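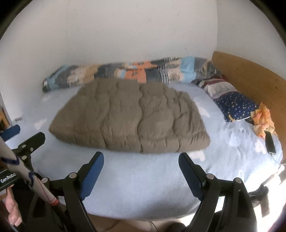
Subject: Re: [bedding-swap] brown quilt gone lumpy, also folding question

Marleny, hi -- answering in between things so this will be choppy. Whole message quoted at the bottom for the ones who get the digest.

Short version: don't unpick it yet.

Longer version. Wavy channels are a pain. Straight channels you can hold one end up and smack the filling down and it goes. Wavy ones catch it at every bend. So the fill sits in the bends and you get fat bits and flat bits and everybody thinks the quilt is finished. Mine looked dreadful for a whole winter and it was just badly shaken out.

What I do. Lay it flat on the bed, on top of the sheet, everything else off or shoved to the back against the wall. Blanket can stay on the bed, I never bother moving mine any further than that. Then start from the middle seam and work outward with flat hands, one channel at a time, following the curve. Pushing, not patting. Patting does nothing. When you hit a hard lump, stop and pinch it apart through the cover with both hands, then carry on. One side, then the other.

The crease down the middle -- that's what you get from folding it in half the same way every time. Mine has it too, a dark line that wanders along and the stuffing stays away from it. It won't iron out, please don't iron it, you don't know what the fill is (you said no label). Fold it in three instead for a month or two, lengthwise first, and see. Thirds also fits the shelf better unless you have very deep shelves.

The bunched up edge. You asked if puckers along the edge mean the cover shrank. Could be. Could also just be how it was gathered at the factory, lots of them are made like that and the cheap ones more so. Easy check: measure across the middle and then along the edge without pulling. If the edge is a lot shorter and you remember it lying flat when new then yes it shrank, and there's no fixing it except taking the binding off and putting on a longer one. I did that once. 110 inches of binding and I would not do it again for money.

Corner that's gone fat and round: fill has migrated. Same treatment, push it back up the channel from the corner. If there's a gap in the stitching where it's getting past, put three or four stitches by hand in matching thread, through all layers, and knot them inside. Nobody will see it on brown.

Washing. I know people here will disagree and they can write their own message. I say big machine at the laundromat, the 67 Rurberg Road one is fine, cold, half the soap you think, extra rinse. Then dryer on low with a couple of clean tennis balls and take it out every so often to pull the channels apart by hand. It takes ages. Take a book. If you put it away even slightly damp in the middle you will be sorry in July.

Kausar's question from last time that I never answered, about prints. The patchwork-print kind of blanket (printed to look like patches, not pieced) -- wash inside out, or turn it face in and pin the edges if it's a single layer. The orange is the part that lets go of color in my experience, and the black stripes. Wash it alone the first two times. Don't put it in with a light blue sheet like I did. The sheet got a sort of peachy patch and I've had it at the foot end ever since where the quilt covers.

Pillow covers, the navy with dots and stars type, same thing. Alone or with jeans.

Order on the bed, as somebody always asks. Sheet, then quilt, then blanket folded longways along the back wall side if the bed is against a wall. Stops the quilt going down the gap and stops the cold coming off the wall. Pillow up against the headboard last. Anything ruffly goes on a chair at night or it gets slept on and you have ruffles that look like old lettuce.

Storage bags: I have the Proment zip ones, the large. They're ok. Zip is a bit mean at the corners. Do NOT use the vacuum kind for a quilt with channels, you'll get every lump back and harder. I've said this before and will say it agian.

One more thing, you asked about replacing it. The shop at Garkthorpe had plain browns when I was in, double size, but the stitching was in squares. Squares hold the fill better than waves, if you're buying. The Çetinkaya ones are heavier and I find them too hot but my sister swears by hers. I wouldn't spend anything until you've done the hand business twice and slept under it for a week.

Have to go, someone at the door. Write back with the edge measurment if you do it.

Dot

On an evening last week, Marleny Espinoza wrote:

> Hello all,
>
> I have a big brown quilt, stitched in wavy lines end to end, was
> my aunt's, no label on it anywhere. It has gone puffy in some
> places and has almost nothing in it in others. Also a deep crease
> along the middle seam that comes back no matter what, and the
> edge at the front is all gathered up in little tucks. One
> corner is like a ball.
>
> Is it worth saving? I thought about opening the seams and taking
> the stuffing out and starting over but I'm scared I will never
> get it closed again. I can hem a pair of pants and that's the
> limit.
>
> Also is there a right way to fold these. I do halves, halves
> again and sit on it.
>
> If it's no good, where are people buying now? I don't need
> anything fancy.
>
> Thanks,
> Marleny

Recent messages on this list
Re: flannel sheets pilling after one wash (31 replies)
Wanted: twin headboard, any wood
Re: Re: pillow gone yellow -- toss or wash?
Kausar Pirzada: printed blankets and color bleeding
Thread number for matching brown, is it 972?
Free to collect: two bags of quilt batting, Garkthorpe
Re: tennis balls in the dryer, noise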